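Where does everyone keep their cling wrap?

Started by korkor_addo

korkor_addo wrote:
Hello all, long-time reader and not much of a poster, but I've been sorting the kitchen since March and I've come to a halt at the cling wrap. My aunt buys it in bulk from the import grocer near her place and passes it along whenever she visits, so I have a good deal more of it than one household could want (bless her, she'd be hurt if I said no). It used to live in the second drawer with the foil and the baking paper, and the drawer jammed every time I wanted a tea towel.

So I've moved to plastic baskets with holes in the sides, the sort with a handle slot at the end. Rolls lie lengthwise, and the whole basket is meant to lift down from the shelf above the fridge.
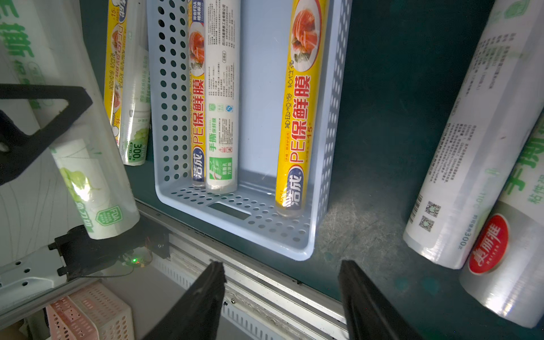

Three in the blue basket so far, and the grape ones still waiting for a home.

My question is whether to keep going lying down, or stand them up like bottles in a crate. There's a strip of space left in the blue one, and I keep looking at it and wondering if a slim roll would go in. I have a pink basket too if I need it. Would love to hear what you all do!
Korkor Addo

Otuvik wrote:
Lovely to see you posting, Korkor! I'm firmly for standing them up. Mine are in a tall tub in the pantry and I can pull one out with floury hands without shifting the others. Lying down looks neat on day one, but then you put something on top, and something on top of that, and by winter you're buying another roll when you already had plenty.

sutwood_lane wrote:
Have to disagree with Otuvik, sorry mate. I stood mine up for years and the bottom edges got dinged every time I dropped one back in. Once the edge is nicked, the film splits at that spot the whole way through the roll and you end up picking at it with a fingernail while dinner goes cold. Lying down for me, and nothing heavy on top.

Majumder wrote:
I'd sort by type before worrying about which way up they go. I can't read all of the labels, but I see 手撕保鲜膜 on the white one in the basket, and that's the tear-by-hand kind. The yellow ones say PE保鲜膜, which is just PE cling film. My mum kept the hand-tear near the bench for lunches and the rest up high. The big yellow one says it's heat resistant and clings well, too, so I'd have that one near the stove side.

korkor_addo wrote:
Majumder, thank you, that's so helpful! I'd been going by the pictures, salmon in one lot and grapes in the other, and feeling quite clever about it.

Otuvik wrote:
Sutwood, you could put a folded tea towel in the bottom of the tub. I've had no dings in 9 years. Each to their own though, and a shelf above the fridge might be too low for standing anyway. Have you measured it, Korkor?

korkor_addo wrote:
Just got the tape out. The shelf is 60 cm wide and not very tall at all, so I think lying down wins. I'll leave the slim one where it is and try the pink basket for the grape rolls after tea.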